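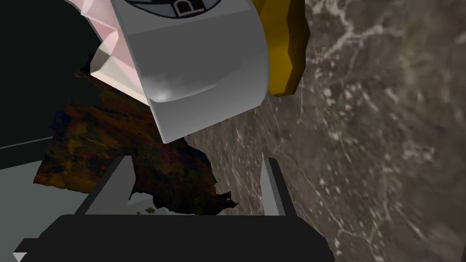 Wrist camera view, simulated counter, brown object in line with the open fingers.

Workshop tips: comparing two-finger grippers before you buy

Run the comparison in simulation first. A bad grasp there costs you a reset and nothing else.

Mount the virtual camera at the wrist and keep the gripper body along the bottom of the view. If you can see both fingers and the gap between them, you can judge alignment by eye. Large items close to the lens will hide what is behind them, so save a second view from the side.

Use a cluttered counter. Smooth round shapes, flat-sided blocks and ragged lumps fail in different ways. Flat plate fingers do well on parallel faces. On a ragged outline they touch at one or two high points and the part turns as it lifts.

A patterned stone countertop is a fair test for the camera. Brown on gray-brown stone gives weak edges. If detection drops out, change the lighting before you change the controller.

Keep the controller settings fixed while you swap grippers. Kumaresan Gowda ran the Worby and the Tidmont fingers with different closing speeds in July and had to throw out the first 500 trials.

Run 2,000 trials per gripper if your computer can manage it overnight. Shuffle the object positions every trial. Log these each time:
finger opening at contact
contact points per finger
slip during lift
time to close

Check the collision shapes on rough objects. The default is often a smooth hull, and the fingers will close on empty air next to the visible surface. Lakshmi Suvarna found 21 objects set up this way in the Zisetti kitchen set.

Score slips and missed grasps in separate columns.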